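Notes from the Downstairs Bathroom
9/25/25

Hello again, and thank you for all the replies to the June letter! I read every one of them, including the very long one about grout, and I'm sorry I'm so slow to write back. The short version of my summer is that I was supposed to spend it repainting the porch and I spent it thinking about water pressure instead.

For those who are new, I live in an old house on Kekana Street, and I write this letter whenever something in the house gets interesting enough (or expensive enough) to be worth telling. This time it's hard water. Our town pulls from wells, and the water leaves a chalky white crust on everything it touches for more than a day. The kettle, the shower head, the glass I keep by the bed. I grew up on soft water and I never gave any of this a thought until I moved here and my hair started feeling like a broom.

I had been putting off a softener for years. Then in June the water heater began making a popping sound, like someone making popcorn in the closet, and the plumber told me that was scale sitting on the bottom of the tank. He drained what he could and said I could expect a couple more years out of it if I was lucky and treated the water, and less if I didn't. So I went shopping.

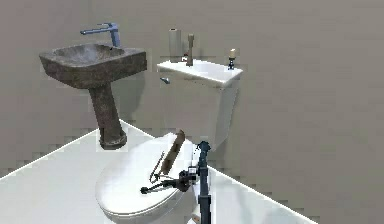

A softener is a pretty simple thing once you get past the brochures. There's a tank of tiny beads that grab the minerals, and there's a second tank full of salt that rinses the beads clean every so often. You pour in a bag of salt when it gets low and that's most of your job. What you pay for is the valve on top that decides when to rinse, and I got quotes on 2 of them, a Fluro and a Jetance. The Fluro was $700 and rinses on a timer. The Jetance was $1205 and measures how much water you've used. I went back and forth for a week, mostly over what hard water had already cost me in the bathroom, and I kept thinking about stone. I love a stone sink, the rough brownish-gray kind on a tall pedestal with lighter patches worn into the bowl, and I would never dare put one in a house with water like mine. I'd be out there with vinegar, which you are not supposed to use on a lot of real stone anyway, and I'd ruin it by Christmas.

So I bought the Jetance. My thinking was that I live alone and travel a fair amount, and a timer would be rinsing away happily while I was at my sister's for two weeks, using up salt and water for no reason. If you have a full house with everyone showering at the same hour, I think the cheaper one would do you fine.

Installing it took most of a day. The main line comes in behind the furnace, where there is room for one thin person or half of a plumber, and the drain had to run clear across the laundry area. I also asked him to leave the outdoor spigots on the untreated line, and I'm so glad I did - salt is no friend to tomatoes, and there's no sense in softening the water I throw on the driveway. The kitchen cold tap stayed hard too. I like how it tastes!

The first shower was strange. Everyone warned me about the slippery feeling and I still stood there for ages trying to rinse off soap that was already gone. You get used to it. I use less than half the shampoo I did before, and the towels came out of the dryer soft for the first time since I moved in. The old crust on the shower head hasn't gone anywhere, so I took it off and soaked it overnight in a bag of vinegar (it's metal, no stone involved) and scrubbed out the holes with a toothbrush.

The water heater still pops a little, usually in the early morning. I've decided to find it companionable.

A few of you asked about test kits. I used the paper strips from Hina Hardware, the ones you dip and hold up against a color chart. They're cheap, they're easy, and they were close enough to the plumber's number that he nodded at me. Run the tap for a minute first. If your town puts out a yearly water report, look in there too, because hardness is often listed and it won't cost you a thing.

I've set aside $1000 for the porch and I really am going to paint it before the cold comes. If you've used an oil primer on old fir boards, please write and tell me how it held up, especially on the steps.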